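Skitutdale ものづくり相談広場
部活・クラブ・大会 ＞ ロボット ＞ シミュレーション

シミュレーター上の双腕ロボットがスマホを落とします。夏の発表会までに何から直せばいいでしょうか

夏休みの理科準備室
投稿日：2019年8月14日
状態：受付中

はじめまして。高校の科学部でロボット班の班長をしている二年生です。いつもは読むだけだったのですが、どうにも行き詰まってしまったので、思い切って書き込みます。長くなってしまったらごめんなさい（もう長くなる予感がしています）。

私たちの部は全部で11人いて、そのうちロボット班は私を入れて四人です。本物のロボットアームを買うお金はとてもないので、今年は顧問の先生に教えてもらった Mikau というシミュレーターを使って、画面の中で双腕ロボットを動かしています。秋に Macedo 杯という地区の発表会があって、その「家の中のお手伝い」部門に出るつもりです。テーマは「机の上のスマートフォンを拾って、もう片方の手に渡して、スタンドに立てる」です。祖母がよくスマホを机の端に置きっぱなしにしてしまうので、それを思い出して私が提案しました。みんな面白がってくれて、その日のうちに決まりました。

やり方は、人が手元のコントローラーで腕を操作してお手本を記録し、それを学習させて、あとは自動で動いてもらうというものです。お手本は7月のあいだに四人で交代しながら録りました。放課後の理科準備室がとにかく暑くて、扇風機の前の席を取り合いながらでしたが、数えてみたら1493本になっていました。自分たちでもちょっとびっくりしています。

それで困っていることなのですが、次の三つです。

まず、拾うところまではかなりうまくいくのに、持ち上げてからスマホが指の間でだんだん回ってしまうことです。まっすぐ縦に持っていたはずが、反対の手に渡すころには斜めになっていて、受け取る側の手が空振りします。ひどいときはそのまま机に落ちます。

次に、お手本の中に、人によって持ち方がばらばらなものが混ざっています。私は上のほうをつまむ癖があって、もう一人は真ん中をがっちり挟みます。左手を先に近づけておく人と、最後まで脇に置いておく人もいます。これは全部まぜて学習させてよいものなのでしょうか。それとも録り直したほうがいいのでしょうか。せっかくの1493本なので、できれば捨てたくないのが本音です……。

最後は影です。机を真っ白にして、照明を強めにしたら、腕の影がものすごく大きく出るようになりました。後輩は「影のせいで学習がおかしくなっているのでは」と言うのですが、私にはよく分かりません。影を消す設定もあるみたいなのですが、消してしまうと今度は高さの感じがつかみにくくて、操作している人がみんな下手になります。

発表会ではシミュレーターの画面をそのまま会場に映してよいことになっています。見栄えのことも少しは気になるのですが、まずは渡すところまで確実に動いてほしいです。部室のパソコンはあまり速くなくて、学習を一回まわすと丸一晩かかるので、手当たりしだいに試すことができません。順番だけでも教えていただけるととても助かります。どうぞよろしくお願いします。

補足
スマホの重さは、本物を台所のはかりで量って入れました。形は角を丸くした薄い板です。摩擦の値は最初に入っていたままで触っていません。スタンドは自分たちで作った簡単な形のものです。

この質問が役に立った：13

回答が三件あります

通りすがりの旋盤

摩擦を上げれば止まりますよ。最初の値のままだとたいてい滑ります。うちはそれで直りました。影は消していいんじゃないですか。きれいになるし。

あと、録り直しは面倒なので全部まぜて大丈夫だと思います。データは多いほうが強いです。がんばってください。

　この回答への返信

　夏休みの理科準備室
　さっそくありがとうございます！　摩擦の値、さっき上げてみました。落ちる回数は減った気がします。ただ、上げすぎたのか、今度は渡すときに手からなかなか離れなくなって、両方の手で引っぱり合いをしています。後輩たちが大笑いしていました。ちょうどいいところを探してみます。

　通りすがりの旋盤
　あー、それは上げすぎです。半分くらい戻して。

Plenmont の古い定規

こんばんは。中学校の技術クラブで子どもたちとロボットをいじっている者です。シミュレーターは Mikau ではない別のものを使っているので、細かい設定の名前は違うかもしれません。そのつもりで読んでいただければと思います。

質問を読ませてもらって、まず感心しました。スマホの重さを台所のはかりで量るというのがいいですね。そこを適当に入れてしまうチームがとても多いんです（うちの子たちも最初は適当でした。スマホが漬物石みたいな重さになっていました）。

さて、持ち上げてから回ってしまう話ですが、私なら摩擦より先に「どこを挟んでいるか」を見ます。スマホは縦に長いですから、上の端をつまめば下のほうが重りになって、振り子のようにゆらゆらします。腕が速く動けばなおさらです。ためしに、ご自分のスマホの角を二本の指でつまんで、手首をくいっと動かしてみてください。落としても大丈夫なように布団の上でやってくださいね。指の間で回ろうとするのがよく分かると思います。次に真ん中あたりを持って同じようにすると、ずいぶんおとなしくなります。うちのクラブではこれを最初の日に全員でやります。みんなキャーキャー言いながらやっていますが、その後のお手本が目に見えて落ち着きます。

それから、接触の計算の細かさ（時間の刻み幅）も見ておくとよいです。刻みが粗いと、じっと挟んでいるだけなのに物がじわじわずれていくことがあります。確かめ方は簡単で、腕をいっさい動かさず、スマホを挟んだまま放っておくんです。お茶を一杯いれて戻ってきて、まだ同じ向きなら刻みのせいではなさそうだと分かります。傾いていたら、刻みを細かくしてもう一度お茶です。地味ですが、学習を一晩まわすよりずっと早いですよ。

持ち方のばらつきについては、私は通りすがりの旋盤さんとは少し考えが違います。同じ場面で「上をつまむ」お手本と「真ん中を挟む」お手本が両方あると、学習したほうはその中間をやろうとすることがあります。右によけるお手本と左によけるお手本を混ぜると、まん中の電柱にぶつかりにいくようなものです。使っている学習方法によっては平気なこともあるので断言はできませんが、私ならまず持ち方ごとに分けて、片方だけで一回学習させてみます。捨てるのではなくて、別の箱にしまっておくんです。そう思えば惜しくないでしょう？

影のことは正直なところあまり詳しくありません。うちのクラブではカメラの映像を使わずに、物の位置を数字でそのまま渡しているものですから。どなたか分かる方にお任せします。

暑いので、準備室では水分をしっかり取ってくださいね。発表会、うまくいきますように。

　この回答への返信

　夏休みの理科準備室
　とてもていねいにありがとうございます。布団の上でやってみました！　本当に回ります。上をつまんでいたのは私なので、班のみんなに謝りました。お茶の実験は明日の朝いちばんにやります。

　Plenmont の古い定規
　謝ることはないですよ。上をつまんで下が回ると分かったのも、お手本を録ってくれた人がいたおかげです。
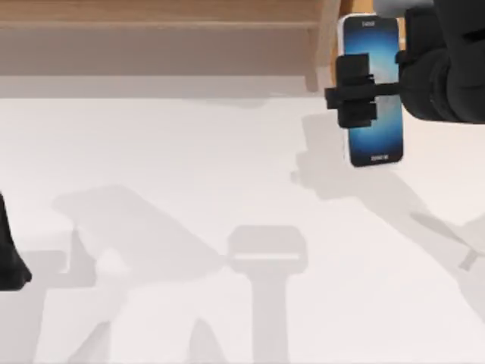 ミカウ通いの元班長
大学生・高校ロボット部の手伝いコーチ（シミュレーション担当）

お二人の回答のあとで失礼します。私も高校生のときに Mikau でまったく同じような課題をやって、まったく同じように落としまくっていたので、懐かしくてつい筆を取ってしまいました。いまは母校の部に顔を出して、後輩たちと白い机の上でスマホを持ち上げる練習をしています。双腕で、黒いグリッパーで、照明も強めです。質問を読んで「うちの話かな」と思ったくらいです。

先に順番だけ書いておきますね。挟む場所をそろえる、カメラから何が見えているかを確かめる、影に手を入れる、最後に摩擦の微調整。この順です。学習に一晩かかるなら、最初の二つは学習をまわさずにできるので、まずそこを昼間のうちに片づけてしまうのがおすすめです。

挟む場所は、古い定規さんの言うとおり真ん中寄りがいいと私も思います。上に置いた画面でも、スマホの胴のあたりを横から挟んで、ほぼ縦のまま持っています。よく見ると下の端がほんの少し右に寄っているのですが、この程度の傾きなら私は気にしません。お手本を全部ぴったり垂直にしようとすると、操作する人がへとへとになります。それに、受け取る側の手がいつも完璧な向きのスマホしか知らないというのも、あとで困るんです。すこし傾いたものも受け取った経験があるほうが、本番でねばってくれます。

ただ、真ん中を挟むと別の問題が出てきます。指が画面にかぶるんです。うちのグリッパーの場合、左に角ばった指が当たって、手前にも黒い棒のような部分が横に渡るので、青い画面がけっこう隠れます。カメラの映像を使って学習させているなら、これが効いてきます。質問文には書いてありませんでしたが、影が気になるということは映像を入れているんですよね？　机の上に寝かせてあるときは四角い青いものとしてよく見えていたスマホが、持ち上げたとたんに黒い部品で分断されて、学習した側から見ると急に別の物に化けてしまうわけです。

そこで確かめてほしいのが、お手本を操作しているときに皆さんが見ている画面と、学習に渡しているカメラの映像が同じかどうかです。うちの後輩たちは、操作のときは自由に視点をぐるぐる回して、いちばん見やすい角度からやっていました。それは上手になりますよね。ところが学習に渡していたのは固定カメラの映像で、そちらでは受け取る側の手がほとんど画面の外にいました。左の端に黒い指先がちらっと出ているだけ、という場面がいくらでもあったんです。人間は「もうすぐ左手が来るな」と知っていますが、映像しかもらえない側は、あの黒いかけらだけで左手の居場所を当てなければいけません。さすがにかわいそうです。

対策としては、カメラを少し引くか、手首にもう一台カメラをつけるか、腕の関節の角度を数字でいっしょに渡すか、です。私なら関節の角度を渡します。Mikau ならもともと記録に入っているはずなので、録り直しがいりません。1493本、そのまま生きます！　もしいま映像だけで学習しているなら、これだけで受け渡しがずいぶん変わるかもしれません。カメラを引くほうも、記録した動きを再生して撮り直す機能を使えば、人がもう一度操作する必要はありません。メニューの奥のほうにあって見つけにくいので、先生といっしょに探してみてください。

さて、お待ちかねの影です。

影は消さないほうがいいと思います。理由は、もうご自分で書いていましたよね。消すと操作する人が下手になる、と。持ち上げた物と机との距離は、一台のカメラだとどうしてもつかみにくくて、人は影との離れ具合をずいぶん頼りにしているんです。学習する側にとっても手がかりになっている可能性があります。

困るのは影そのものより、影の出方がいつも同じことのほうです。照明がひとつきりで場所も固定だと、スマホと指と腕の影がまとめて机にべったり落ちて、画面の中で本体より影のほうが広いくらいになります。うちもそうで、右のほうに斜めに長いのが伸びて、左下から真ん中にかけてもごつごつした大きなのが広がっています。下の真ん中あたりにはTの字みたいな影まで出ていて、後輩はこれを「ティーさん」と呼んでかわいがっています。これだけ目立つものがいつも決まった場所にあると、学習した側は肝心のスマホをよく見ずに、影の形で覚えてしまうことがあります。すると、発表会の日に誰かが親切に照明をちょっといじっただけで、急に何もできなくなるんです。私は現役のときにこれをやりました。会場に映すのに暗いからと、直前に明るさと光の向きを変えたんです。腕はスマホのない場所へ行って、何もないところを丁寧につまんで、丁寧に差し出していました。思い出すといまでも耳が熱くなります。

ですから、影は残したまま、ばらけさせてあげてください。撮り直しのときに、光の向きを何通りか変えるんです。強さも少しずつ変えます。そのうえで余裕があれば、机の色もほんの少し灰色に寄せたものを混ぜておくと安心です。真っ白だと影がくっきり目立ちますし、明るすぎてスマホの白いふちが机に溶けてしまうこともあります。うちのスマホも細い白いふちがついているので、寝かせて置くとどこまでがスマホか見えにくくて、後輩たちが最初に苦労したのがそこでした。画面を点けておくと、青いところだけでもはっきり見えて助かります。待ち受けの小さな文字などは、どうせカメラからはぼやけて読めないので、凝らなくて大丈夫ですよ（凝りたい気持ちはとてもよく分かります。私は時計の文字に半日かけました）。

後ろの棚のような家具も、もし置いてあるなら、そのままで構いません。うちは奥に木の棚を置いています。上下左右が真っ白な世界よりも奥行きがつかみやすくて、操作する子たちの評判もいいです。ただ、スマホを持ち上げたときに後ろの柱とちょうど重なる角度だと、操作していて「あれ、当たったかな」とひやっとします。気になるようなら棚のほうをずらしてください。カメラを動かすより楽です。

持ち方のばらつきは、古い定規さんの「別の箱」に一票入れます。付け加えるなら、分けるときに持ち方だけでなく、左手をいつ出すかでも分けておくとよいです。早めに近くへ寄せて待っている人と、最後まで遠くに置いておく人がいるとのことでしたね。受け渡しでは、こちらの違いのほうが響くことがあります。お手本のファイルに印をつける係を決めて、再生を早送りにしながら一日で一気にやってしまうのがいいです。うちでは2000本近くあったものを、かき氷を食べながら全員で分けました。おしゃべりしながらだと意外と進みますし、「この人、いつもここで一回迷うよね」なんていう発見があって楽しいですよ。

摩擦は最後です。引っぱり合いになったというのは、離すほうの手がまだ開ききらないうちに、受け取ったほうが動き出しているのだと思います。摩擦の値で解決しようとせず、お手本のほうで、受け取ってから一呼吸おいて、離す側の指がしっかり開いたのを見て、それから動く、というふうに間を入れてください。この「一呼吸」が入っているお手本だけを集めて学習させてみるのも手です。見ている人にも伝わりやすくて、発表会では「あっ、いま渡した」と客席が分かってくれます。

それと、細かいことですが、学習をまわす前にかならず今の設定をファイルごとコピーして、日付をつけて残しておいてください。摩擦をいくつにして、光をどう変えて、どの箱のお手本を使ったか。次の朝、うまくいっていたときに限って、何を変えたか誰も覚えていないものです。うちは壁に模造紙を貼って、帰る人が書いていくことにしています。字が汚くて読めない日もありますが、ないよりずっといいです。

長々とすみません。おばあさまのスマホの話、とてもいいなと思いました。発表のときはぜひ最初にその話をしてください。審査の人も、きっと自分の家の机を思い浮かべながら見てくれると思います。

　この回答への返信

　夏休みの理科準備室
　読みながら何度も「うちもです！」と声が出てしまいました。学習に渡しているのは固定カメラの映像だけで、関節の角度は入れていませんでした。操作のときは、はい、視点をぐるぐる回しています……。明日みんなで固定カメラの映像を見てみます。うちの影にも名前をつけたいです。

　ミカウ通いの元班長
　ぜひつけてください。固定カメラの映像は、操作した本人に見てもらうのがいちばんです。一度、その映像だけを見ながら操作してみるといいですよ。私は一回も渡せませんでした。

　Plenmont の古い定規
　横からすみません、勉強になりました。うちのクラブでも映像を使ってみたくなってきました。その再生して撮り直すというのは、机の上の物の位置も記録のとおりに戻るのでしょうか。

　ミカウ通いの元班長
　最初の置き場所は戻ります。ただ、途中で摩擦の値を変えていると、同じ動きをさせても違うところで滑ったりするので、撮り直しは録ったときと同じ摩擦でやってください。夏休みの理科準備室さんも、最初の値をメモしてありますか？

　夏休みの理科準備室
　あっ。後輩が画面を写真に撮ってくれていました。助かりました。いまから元の値に戻します。

関連する話題
グリッパーの指先にゴムを貼るときの接着剤
Macedo 杯の発表用パネルの大きさについて
Mikau を古いノートパソコンで動かしている方いますか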